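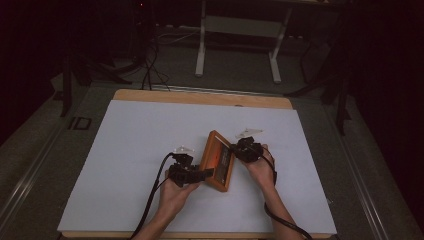 2. Small-item handling, January

Work in the month was confined to the bench at Prestside. The item in use was the small orange-brown rectangular type with a raised rim and a darker inset panel. It is held between two hand-held grippers, one to each hand, over the white board on the wooden tabletop. Holding at a tilt is accepted under the bench procedure.

Handling totals for the period:

Planned: 1,644
Completed: 1,212
Carried over to next period: 432

The shortfall arises from the late delivery of stock from Plavville. The second batch of 200 came in after the bench had already stood idle for 9 working days. No charge has been made to the grant for those days.

The matt white board has been kept as the working surface. Small items are easier to pick out on it than on bare wood, and it wipes clean. Cable runs still drape across the near side of the board, and a clip rail has been costed under Tseng bench fittings - the order is on hold until the revised budget line is agreed.

3. Next period

The carried-over items will be handled first. The Zoditari set follows, subject to stock. We ask for the unspent consumables line to be moved forward without change. A revised schedule is attached as Annex B.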